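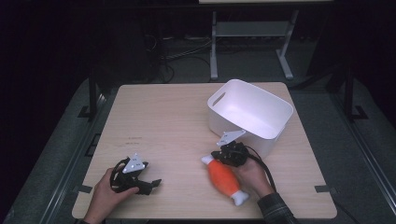 Toy sorting table with the orange-and-white fish and an empty white bin.

Prillow Toy Library: progress report to the Hamoseo Fund, second period
Prepared by Naima Alaoui, project lead

1. Summary

The grant covers the re-sorting of the lending stock, new storage bins, and a written check for every toy that goes out on loan. The sorting is ahead of plan. The bins have been bought and most are labeled. The catalog is behind, for reasons given in section 4.

2. Sorting and storage

We set out to move the whole soft toy collection out of cardboard boxes and into plastic bins with cut-out handles. All 105 bins in the order have been delivered. They are white and open at the top, so staff can see what is inside without taking them off the shelf. Two arrived cracked and the supplier replaced them.

Soft toys are now sorted by type: sea animals, farm animals, people and dolls, and everything else. The old system went by the age of the child and parents found it hard to follow. Sea animals were done first as the smallest group. Farm animals are finished too. Dolls will take longer, as many have clothes that need to be matched up again.

Each toy goes on the table one at a time, is looked over, and goes into its bin. Bartosz Duda wrote the check sheet. It asks about seams, eyes and other attached parts, stuffing, and stains. Fins, tails and ears get their own line on the sheet because they are pulled on the most. A toy that fails goes to the repair shelf with a paper tag.

3. Figures for the period

Soft toys checked: 129
Target for the period: 100
Set aside for repair: 14
Withdrawn: 6

Four of the six withdrawn toys had loose eyes that could not be made safe. The other two had stains that did not wash out. Repairs are being done on Monday evenings by Eugeniusz Chmielewska, mostly seams. Nine of the fourteen are back in stock.

4. Catalog

The catalog was due to be complete by the end of this period. It now covers the sea and farm animals only. The old card file goes back to 1984 and a good many cards describe toys we no longer own, or use names such as "large fish" and "large fish 2" with no color given. Narayanan Pinto has been matching cards to toys by hand. Where no match can be made we write a new card and mark the old one closed. We now expect to finish in March.

5. Spending

Bins and labels came in slightly under budget. We spent more than planned on washing, mainly on mesh bags and a second drying rack. We would like to move the amount left on the bins line to cover this and ask for your agreement. The total does not change.

The shelving from Rutatov has been ordered but not delivered. The invoice will fall in the next period.

6. Next period

Finish the dolls and start on the mixed group.
Put up the Rutatov shelving along the back wall and move the labeled bins onto it.
Complete the catalog and hand a printed copy to the front desk.
Reopen soft toy loans, limited at first to up to three toys per family.

Zbigniew Sadowski will take over the bin labels from me at the start of the period. Questions on spending should still come to me.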